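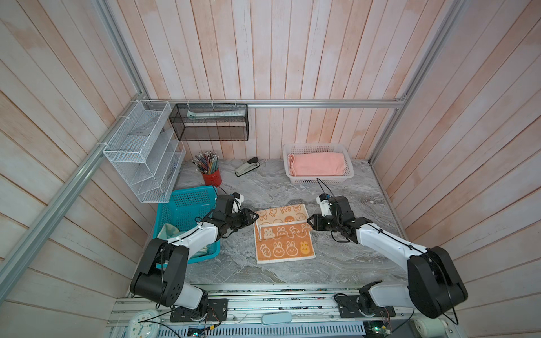
PLONDON, May

Tindelska Two-Arm Towel Cell
Setup, care and repair

The Tindelska is a bench cell with two arms on a shared aluminum base rail, made for picking up, folding and putting away small towels and cloths. Pritberg builds it in Plondon and ships it with both arms, both grippers, the wrist cameras, the base rail and the controller. The booth is sold as a kit of extrusion and wall panels, or you can build your own. The pages for the single-arm version are separate, and its parts don't all fit this one.

The cell runs on 115 volts from a grounded wall outlet. Both arms and the controller should be on the same circuit.

Putting the cell together

Set the base rail on the bench first and level it before either arm goes on. A rail that rocks will show up later as a gripper that lands high on one side of the table and low on the other, and people lose whole afternoons trying to calibrate it away. Tighten the rail from the middle outward.

The arms mount from above. Leave the mount screws finger tight until both arms are in place, then swing each one by hand, with the power off, through its full reach. The grippers should be able to meet over the middle of the table without either wrist touching the other. If they can't, slide the mounts along the rail and try again. Tighten the screws in a cross pattern and mark the heads with paint so a loose one shows.

The booth frame goes up next. Corner brackets should be snug before the panels go in. Any flat panel will do for the walls. We have shipped cells with plain white walls and cells with painted planks, and the cameras manage with both, provided the finish isn't shiny.

Baskets and racks can hang from the horizontal rail or the side posts. Zip ties hold well enough for light mesh baskets. Trim the tails, and keep the ties out of the channel where panels slide. Once a basket is up, jog each arm slowly past it before you let a program run — a wrist camera stands out farther than the gripper does and will find the corner of a basket first.

Cables

Each arm has a main cable and a camera cable. The camera cable is thin and needs slack at the wrist. Leave a loop that stays open when the wrist is turned all the way in either direction. Don't tape it flat to the forearm, and don't tie it to the main cable past the elbow.

At the base, keep loose cable behind the line of the mounts. It can lie along the rail, but it should never cross in front of a shoulder.

Grippers

The standard gripper is the Fu, a parallel gripper with two tapered fingers. The tips are thin enough to slide under a hem and close on a single layer of terry. They are also the part of the cell that wears fastest. Wipe them at the end of each working day with a dry cloth. Lint packs into the root of the finger where it meets the slide, and a wooden toothpick gets it out without scratching anything.

Check the tips against each other under a lamp. Closed and empty, they should touch along the whole edge. If light comes through at the end, the finger is bent or the slide has play in it. A bent finger is replaced, never straightened. Order finger set 876, which comes as a matched pair with screws. Change both fingers together.

To change them:

Open the gripper fully from the controller, then cut power to that arm.
Support the wrist with your hand. The arm will sag a little as it lets go.
Take out the two screws at the root of each finger and pull the finger straight off.
Clean the seat. Old thread lock left in the corner will hold the new finger crooked.
Fit the new pair, close the gripper by hand, and tighten while it is closed.
Power up and run the open and close test for 200 cycles with nothing in the fingers.

Grip force is set in the controller under the arm's own menu. Start low. Terry holds at a setting that would drop a bedsheet, and too much force stretches the border on a cheap towel and leaves a shine on the fingers.
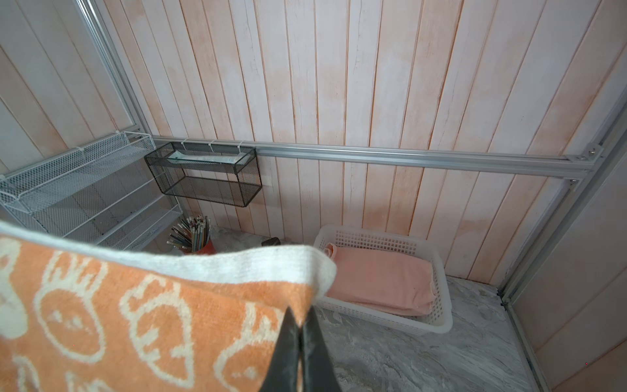
Beca Wynne wrote to ask whether the grip force has to be set again after new fingers go on, as her left arm had begun dropping cloths on the way to the basket the morning after a change. The answer is yes. New tips are smoother than worn ones and usually need a slightly higher setting for the first few days. In her case the force was fine and the zero was off: the gripper thought it was closed a hair before it was. Running the zero routine after any finger change takes care of both, and it has been added to the service card that comes with the set.

Cameras

Clean the wrist lenses with a lens cloth, never with the one used on the fingers. If a camera has been bumped, run the wrist calibration for that arm before you go back to work, even if the view looks right to you. A small turn of the camera body matters a great deal at the far wall.

Keep targets where the wrist camera can see past the cloth. With a towel hanging from the fingers, a good part of the view is towel, and a basket directly underneath may be half hidden at the moment of release. Teach the drop position with a cloth in the gripper, using the largest one you plan to run.

Routine care

Daily: wipe fingers, clear lint from the table and the base rail, look at both wrist loops.

Weekly: check the paint marks on the mount screws, pull gently on each hanging basket, run the zero routine on both grippers. Most shops do this on Sunday or whatever day the cell is down.

Every 300 hours: grease the gripper slides, check the shoulder joints for play with the power off, and replace any zip tie that has gone brittle. Use the grease in the service kit. Ordinary spray oil picks up lint and turns to paste.

Common faults

One arm stops short of the table. Level the rail again, then recalibrate. If the fault stays with the arm after you swap mounts, the elbow needs service.

Gripper picks up two layers. Lower the approach speed and check the tips for a burr.

Camera view drops out when the wrist turns. The loop is too tight, or the plug has worked loose at the camera body. Reseat the plug first.

Arm chatters while holding still. Check for a loose mount screw before changing any settings.

Parts and service

Finger sets, camera cables and slide grease are kept in stock in Plondon. Elbow and shoulder joints are exchanged as complete units and should not be opened on the bench. When you write to us about an arm, include the serial number from the plate on its base mount and say whether it is the left or the right as you face the cell from the rail side.

Equipment > Bench Cells > Two-Arm > Tindelska > Setup and Care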